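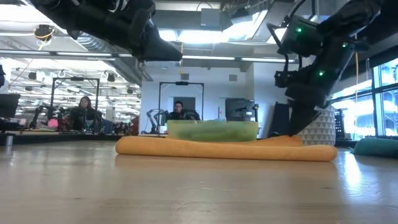
The Orange Towel

By Tadeo Arancibia
20 March 2018

The towel had been folded wrong again, and Celeste Godinho let go of the handles and put her hands in her lap for a minute to let them be hands.

She had come to Flondham in November, with two suitcases and a winter coat that turned out to be no match for the place, to take a job her mother still could not explain to the neighbors. "She works with robots," her mother would say over the fence in Bragança, and the neighbors would nod and picture something with a face. What Celeste did all day at Civance was fold a towel. She held a pair of handles, one for each hand, and when she moved them the two black arms over the table moved the same way, a breath behind her, and everything she did was saved. Later on a computer would look through all of it and try to work out what folding was.

"You drop the left one too soon," said the old engineer at the next station, a patient man everyone called Uncle, who had a habit of giving advice with his mouth full. "It thinks the towel's already down."

"I know it does."

"Just mentioning it."

She picked up the handles again. The orange towel was a thick one, and thick towels were the worst, because they didn't fold so much as roll over like a dog that wants its belly scratched. You took one edge in the left gripper and one in the right, and you lifted, and you brought the whole thing toward you, and then came the part that had given her trouble since she started, when you had to let go. With her own fingers she could feel a towel settle. With the handles she felt a little buzz and then nothing at all, and she had to trust her eyes.

She'd been shown how to do it on her first morning by a young woman who had since moved on to doors and drawers. Move slowly, she was told, but don't stop, because if you stop it will learn to stop. Don't fix a mistake you can live with. If you do fix one, fix it the same way every time. Celeste had written all this down in a notebook, and under it, that evening, in her rented room with the radiator knocking, she had written: same as Avó said about sheets, more or less.

Her grandmother had taken in laundry for a small hotel, and from the time Celeste was tall enough to keep a sheet off the floor she'd been the other end of it. They would stand in the yard facing each other and walk together and apart and together again, like people at a dance where there's only one step, and her grandmother talked the entire time about the price of eggs and who was in the hospital and what the priest had said. She never once explained how to fold. You held your end and watched her hands. And when the thing was finished and square she would lay it on the pile and give it a pat, flat-handed, two times, as if to tell it that it could rest now.

It was the pat that got Celeste into trouble.

The system that learned from them was called Jarkura, and every so often the people upstairs would take what had been recorded, let Jarkura chew on it overnight, and come down in the morning to see what it would do with the handles lying idle. This was always a bit of an occasion. People brought their coffee. Uncle brought his entire breakfast.

The first time, the arms went up in the air and stayed there, looking thoughtful. The second time they picked up the towel and dropped it off the back of the table, and somebody clapped. By then there were 137 recordings of that one towel in the pile, nearly all of them Celeste's, and she went home that evening and couldn't eat for nerves, which embarrassed her, being a grown woman of thirty-something worried about how a machine would do at school.

In the morning the arms came down slowly, the left one first. They found the corners. They lifted and drew the towel over in one long pull, with that thick round roll along the front she had never managed to get rid of, and the left gripper let go (not too soon!) and rose up and waited off to the side. And then the right one, which by any reasonable reading of the job was done, went back down, touched the towel near the end, lifted the width of a finger, and touched it again.

"What's that for?" asked the supervisor.

He wasn't unkind about it. He scrolled back through the recordings on his screen, and there it was, in one after another, down and up and down. Celeste felt her ears go hot. She'd had no idea. She would have sworn in front of a judge that she let go of the towel and put the handles back.

"It's wasted motion," he said. "It adds a second or so to each one. We could trim it off the ends."

"You could," said Celeste.

Uncle had stopped chewing. "Sure helps the fold stay down, though," he said. "Mine all spring back open."

The supervisor thought about this. He was a fair man, and fond of measuring, so he had them run it 21 times with the pat and 21 times without, and Celeste sat on her stool with her hands under her legs and watched her grandmother, who had never been on an airplane or owned a telephone without a cord, press down a towel in a room full of cables on the far side of an ocean. She found she had to look out the big windows for a while.

I won't tell you the pat won by much. It won by a little, and a little was enough for him. He wrote something on his tablet and asked her to keep doing whatever it was she was doing, and by the way, what should they call it in the notes?

She told him, and spelled it for him, with the accent.

That night she called home. Her mother wanted to know if she was eating, and if it was still cold, and whether the robots were behaving – and Celeste said yes, yes, and more or less, and then asked whether the old sheets from the yard were still in the chest in the hall. They were. Her mother went to look, carrying the phone, and Celeste could hear the lid go up, and the drawn breath, and then, quite clearly down the line, the flat of a hand coming down on cotton.

Comments

marlowe_b
My grandma did the pat too, only with pie dough. Had to go call my sister after this one.

Quiltingbee
Loved it, though I kept wanting to know more about Uncle. Does he ever get his towels to stay shut?

T. Arancibia
Thank you both! Quiltingbee, he does, but he takes all the credit for it.

pjh
"if you stop it will learn to stop" is true of teaching my kids to drive as well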